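laundry, part whatever

posted in: home, clothes, complaining

OK quick one before I have to leave. I said in August I would do the bedroom properly and then I didn't, and now it's the week before the Skirnport trip and everything I own that is black needs to be sorted out. Which is everything I own.

Started with the pile. The pile lived on the chair, then the floor, then under the window. All dark stuff. Leggings, two cardigans, tops, a skirt I was sure I'd left at Gizella's. You cannot tell any of it apart until you pick it up and shake it. So that is the method. Pick up, shake, find the neck, decide. Keep, trip, mend, out.

Used the bed as the table, same as always. Yes the Paul Frank quilt is still in service. Barnabás asked me last time he was over if I was planning on buying a grown up one and I said no. It's loud, it's soft, it washes fine, and black clothes show up on it. On my old gray cover I lost a sock for a whole winter.
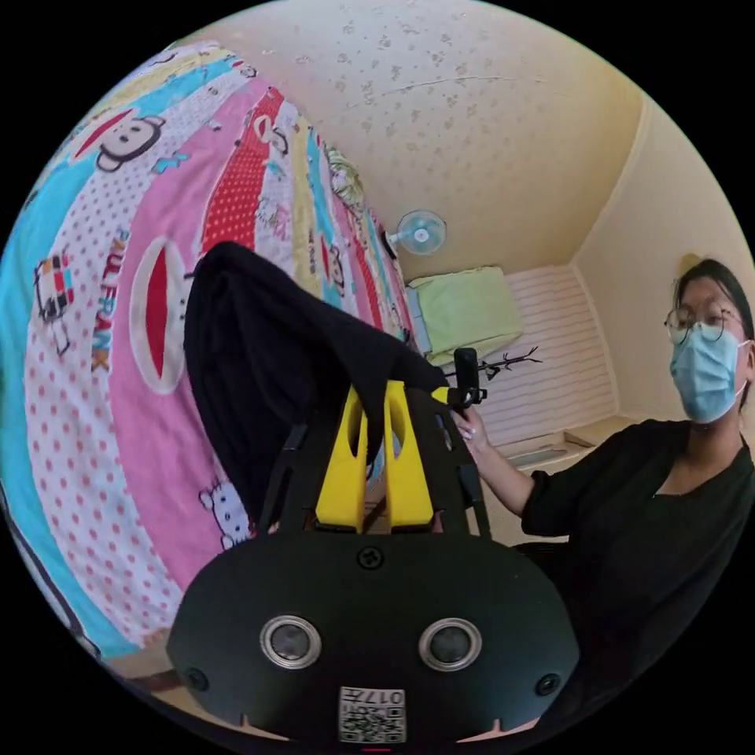
Sorting on the monkey quilt. More black.

Things I found out. Folding black cotton on a bed with stripes is easier than it should be, you line the hem up with a stripe and go. Sleeves in, half, half again. I used to roll everything. Ottó rolls, he swears by it, but his shirts come out of the bag looking like he slept in them on a bus (sorry Ottó). Going back to flat for this trip and rolling only the socks and the one pair of leggings.

The mask stayed on the entire time. Dust. I sneeze at my own closet. There was a bag at the back from when I moved, from the Sosine apartment, not opened since, and I got a faceful when I undid the knot. Inside: a scarf, one glove, a Lider receipt for 245 that I have no memory of, and a belt that fits nobody. Belt went out. Scarf in the wash. Receipt I am still thinking about. What did I buy. What costs 245.

Tops were the slow part. I have this thing where I keep a top because of what it used to look like. Three of them had gone at the seam under the arm and I was still putting them back clean every week like they were going to heal. Two out. One I'll mend, it's the one with the good sleeves and I have thread.

Also tried to pair up the mending with the button tin, which took forever, and I had to stop for tea becuase my back hurt from leaning over the bed. Get a table. I say it every time.

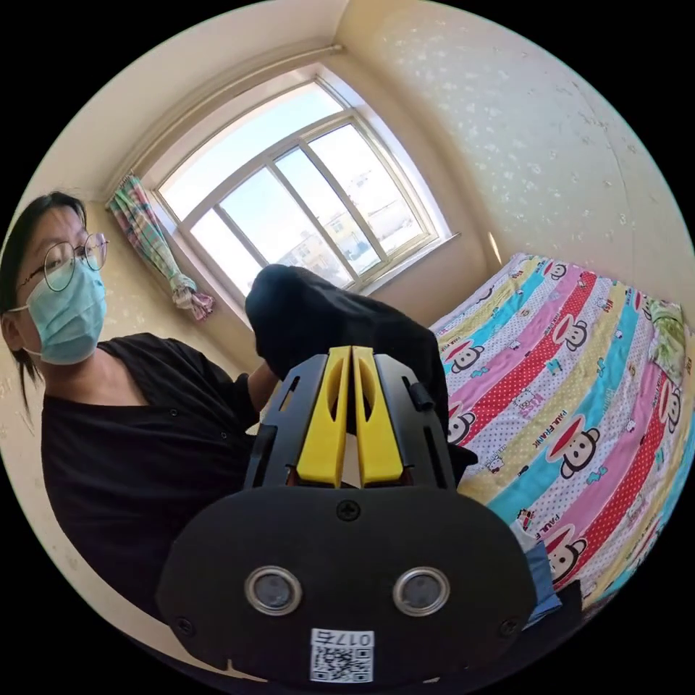 Lint was the next fight, and I lost a good part of it. Black cloth picks up everything in this apartment and the roller ran out on the second cardigan. Tape around the hand works, wet rubber glove works better. The trick if you can call it a trick is daylight. Under the ceiling lamp it all looks fine and then you get on the train and you're wearing a blanket. So I hold each thing up with the window behind it, bunched like that black one, then turn round and check the other side with the light falling on it. Holes show the first way, fluff shows the second. Found a tiny hole in my favorite this way, near the hem, boo.

I left the fastenings on the top I had on for last. Meant to check them and forgot, so they're on the list for tonight, with the skirt.

Packing list so far, mostly so I can find it on my phone:

black top, good sleeves (after mending)
other black top
cardigan, the delinted one
leggings
socks, all
scarf if dry
the green thing Sakda lent me, must give back!!
spare glasses, in the hard case this time
charger

Bag limit on the ferry is silly small and I am not paying for another one. Zoltán paid last year and talked about it for the whole crossing.

Still to do: the drawer. Not going to talk about the drawer. Out bag is by the front door and if it's still there when I get back somebody please yell at me. Also if anyone has a fabric shaver they like, put it in the comments, the Saithong one I had chewed a sleeve and then died.

Ok going, late alredy. Will post from Skirnport if there's wifi.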